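Sorting out a small play corner with a two-level shelf
By Lucyna Nowakowski
Updated 28/08/2021

A play corner doesn't need much furniture. One low wooden shelf, a few cases with lids and a place for the soft toys will do for most children under six. The method below is the one I have used since 2014, first in my own flat and later at the Rindevcombe playgroup. Allow 40 minutes for the first go. After that it takes less than ten.

What you need

A small open-fronted shelf with an upper and a lower compartment. Mine is a Skollano, 300 mm deep, but any plain one of that size will do.
Two or more long plastic cases with lids, ideally the same colour.
A toy crib or a basket for dolls.
A wipeable mat.
A damp cloth and a dry one.

Step 1. Clear the floor

Take everything off the mat and put it to one side in a heap. Don't sort yet. Wipe the mat and let it dry before you put the shelf back, or the feet will leave marks. If your mat has a pattern, as ours does, look along it at a low angle to find the crumbs.

Step 2. Place the shelf

Stand the shelf in the middle of the back wall with the open side facing out. A child should be able to reach both levels from the front without leaning on anything. Leave a gap on the right for the crib and keep the left side for small toys. 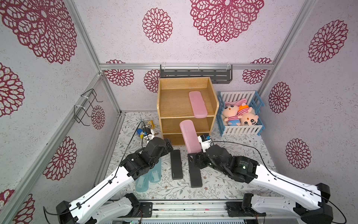
Check that the shelf doesn't rock. A folded bit of card under one corner is enough on an uneven floor. If the child is at the climbing stage, fix the shelf to the wall with whatever the maker supplies – don't rely on weight to hold it.

Step 3. Put the dolls away

Dolls go in the crib first as they take up the most room. Sit them up with their faces outward. A crib with slatted sides is handy as a child can see who is in it from across the room. Two dolls is plenty for a small one.

Step 4. Fill the cases

Use one case for each kind of thing: crayons in one, small figures in another. Stop filling when the lid still closes without pressing. An overfull case springs open as soon as it is picked up, and you will be back at step 1.

Frosted plastic lets you make out shapes but not much detail, so a label helps. Mitsuko Katayama, who runs the Riltach toy library, draws hers by hand on masking tape and has got through 126 of them. Stick the label on the short end, where it can be read from the front of the shelf.

Step 5. Put the cases on the shelf

Lay the cases flat with the long side running along the shelf. If one is too long, turn it at an angle, as long as it lies steady. Keep the case that gets used every day on the upper level.

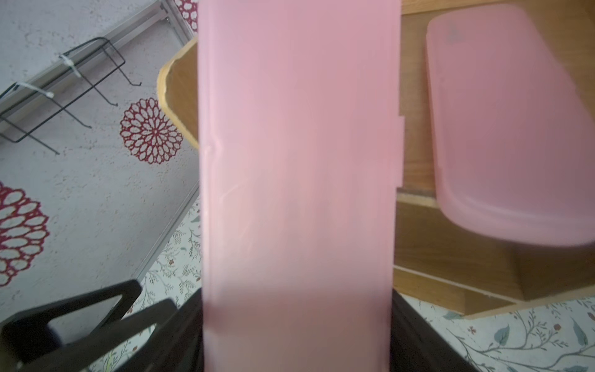
Pink cases with the wooden shelf. The frosted one has a small tab on its long edge.

Cleaning the cases

Scuffs on matte plastic rarely come off completely. Warm water and a drop of washing-up liquid will shift crayon. I tried Pimentel cream cleaner once and it left the surface duller than before.

Dry the inside of the rim and leave the lid open overnight before you refill it.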